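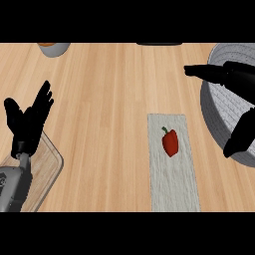

Simulated kitchen table: red pepper on a white cloth, one robot hand by the glass tray, the other at the basket.

Can it put the groceries away yet?

Short answer, no. Longer answer, sort of, in simulation, on a good day. The Plenden people sent over their October numbers for table chores and we've had a quick look before this went out. 3,698 simulated tries at moving a single item from one spot to another. Peppers, bowls, cloths, that kind of thing. Nearly 253 of them ended with the item on the floor. Not bad! But folding is still a mess, and glass is worse, clear trays seem to confuse everything.

Real kitchens: 29 tries at the Sakside test flat, only 2 finished without a person stepping in. So a long way to go. Soft stuff bruises, handles get missed, and its slow. Painfully slow. You would have dinner cooked and eaten by then.

Friesen says shop shelves will come before homes. We tend to agree. More when we get teh full writeup.

Recent items
Shelf stocking at Friesen, a second look
Why towels are hard
Flundberg opens its test kitchen

Contact the newsletter desk | © Flundberg Notes | Back to top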